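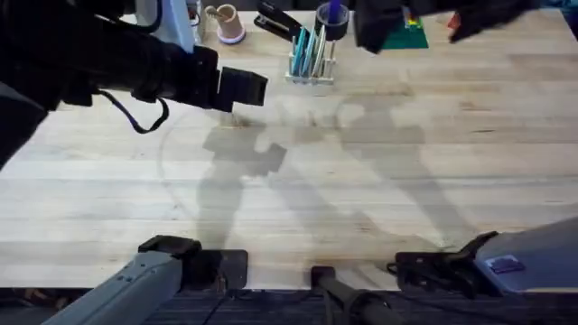

Two arms, one butcher block, stapler and pen organizer along the back.

flullska_dan
So I'm 50 demos into teaching the pair to put a pen away by teleop and my wrists hate me. Does it ever get smoother? I keep overshooting with the left one. Also thinking of switching to just grabbing the arms and moving them by hand.

javmont22
It gets smoother! My first 50 were junk and I threw them all out. Slow down near the organizer and let the jaws stop completely before you close them.

TorqueWrenchy
Don't throw them out lol. I kept my sloppy ones, 355 total, and the policy got better at recovering from a bad approach.

javmont22
Sloppy is fine, hesitating is what kills you. Mine learned to hover over the table forever (I was sipping coffee mid-demo, so, my fault).

skest_bot
I'd go by hand for the first batch. You feel the joint limits right away. Only catch is your own arm ends up in the camera view.

TorqueWrenchy
Yeah, that catch is a dealbreaker for me. Teleop or nothing.

flullska_dan
OK, keeping the 50 and doing more tonight, slower. Those big arm shadows across the wood, do they matter?

skest_bot
They did for me in November when the light changed. Move a lamp every few runs.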